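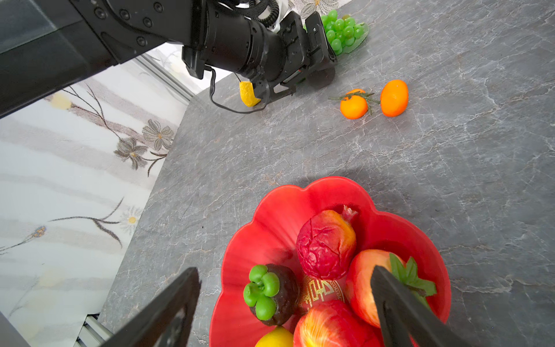

# Four months without a supermarket (mostly)

Back in December I decided I was going to stop doing the big weekly shop and buy my food from small places within walking distance. No grand reason, really. I'd come home from the giant store out past the ring road with a receipt for 125 dollars and nothing I wanted to eat for dinner, and I was annoyed enough to make a rule out of it.

So the rule was: four months, on foot, small shops and the market only. I let myself keep ordering cat litter because I'm not a pack mule.

## The first few weeks were kind of a mess

I live at the top end of Grerkside, which if you don't know it is basically one long hill with houses glued to it. Going down to the shops is lovely. Coming back up with potatoes is something else! I bought a wheeled cart after the second week (a dark green one, squeaks like crazy, I love it) and that changed everything.

What I hadn't thought about was opening hours. The bakery closes at two. The cheese counter at Vrabec shuts for lunch and then sort of reopens when they feel like it. I showed up at 4:30 one afternoon with a whole lasagna planned in my head and went home with a turnip and some mustard. Dinner was weird that night.

I also kept forgetting boring things. Dish soap, foil, salt. You never see salt at a farmers' market, or at least I never have, and I went six days without any before I caved and borrowed a cupful from next door.

## Then it got good

By the second month I'd figured out my loop. Down the steps, bakery first while there's still rye, then Vrabec for cheese and eggs, then along to the market under the old tram shed, and home the long way because it's less steep. The whole thing takes me an hour and a half if I don't stop and talk, and I always stop and talk.

I started eating what was there instead of what I'd written down. Leeks, so many leeks. Celery root, which I used to walk right past, and which is great mashed with a bit of apple. I got very into cabbage – the pointy kind, cut in quarters and left in a hot pan until the edges go nearly black, then lemon and a lot of butter. I've made that one maybe twice a week and I'm still not sick of it.

Fruit was harder. Winter around here means apples and pears, and then more apples, and by the end I'd have traded the cart for a decent peach.

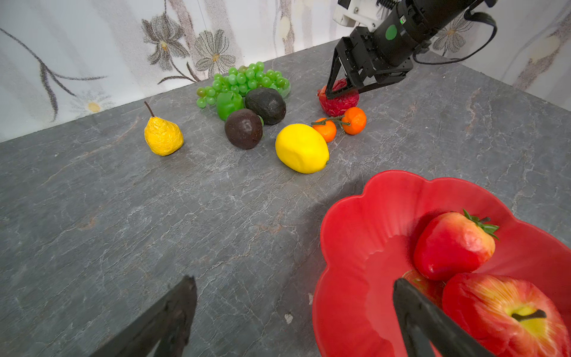 The market folks do bring in citrus, though, and there's one stall at the far end that gets blood oranges for a few weeks, so I ate those over the sink like an animal and felt much better about everything.

## Okay, the money

Everybody asks about this. I kept my receipts in a Gilex cookie tin on top of the fridge, and I added up the last full month: 584 dollars, for two adults, with bread and cheese and one slightly ridiculous piece of ham. That's a bit more than I was spending before. But I threw out almost nothing, and we got takeout exactly once, so I'm calling it even. Your mileage may vary, especially if you have teenagers.

The cheese is where it all goes, by the way. If I were serious about saving I'd have to stop going into Vrabec hungry, and I don't see that happening.

## Stuff I'd tell you if you want to try it

- Get the cart before you start. Not after. Before.
- Buy a big bag of salt.
- Keep 7 dinners you can make from the pantry, and write them on something you'll look at. Mine's on the inside of the cupboard door. Chickpeas and tomatoes has saved me more times than I can tell you.
- Ask the stallholders what's going cheap at the end of the morning. I came home with a whole crate of mushrooms that way, and we had soup until I started dreaming about it.
- Cheat when you need to. I drove to Boltonance in the third month for rice and olive oil and toilet paper, and I regret nothing.

The four months are up now and I haven't gone back to the big store yet. I keep meaning to, because we're out of foil again, but then it's morning and the bakery has rye and off I go down the hill with my squeaky cart. Next up I want to try growing some salad in the window boxes, so if you've got a lettuce that can handle a lot of wind, please leave me a comment!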